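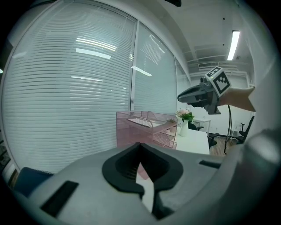
What belongs on a desk shelf?
Anything you reach for during the day but don't need in front of you the whole time: a keyboard, a small plant, the papers for this week.

Cuvard opens its desk and small office range in Neltitham

NELTITHAM - Cuvard, the office furnishing company, will open its new desk and small office range to walk-in customers at its Neltitham showroom on Saturday. Doors open at 9 a.m.

The range has 134 items, most of them meant for people who already own a desk and want more room on it. It includes tiered organizers, letter trays, planters, vases, side tables and rolling chairs. Items are sold one at a time, and none of them has to be bolted to a wall or a desk.

The main new line is Fumo, a set of wire-mesh shelves and trays that stack in any order. Fumo comes in four colors, pink among them. The upper tiers are deep enough for a full-size keyboard, so the desk can be cleared for writing or sorting mail.

Cuvard planned the range after a survey of 361 of its office customers last winter. Of those, 293 said they ran out of desk space at least once a week. Keyboards, paper and mugs were named most often as the things in the way.

The showroom is set up as working offices, with window blinds, desks and chairs in place. Customers may sit down, move the shelves and try things where they would go at home or at work. Flowers and potted plants come from Makokha, the nursery next door, which will sell small desk plants at the showroom through the end of May.

Prices for Fumo start at $42 for a two-tier shelf. Orders can be taken home the same day or delivered within the Neltitham area - delivery is free on orders that include a desk or chair.

The showroom is open Tuesday through Saturday, 9 a.m. to 6 p.m. Parking is behind the building. Office managers who want to bring a floor plan can book a half-hour visit at the front desk.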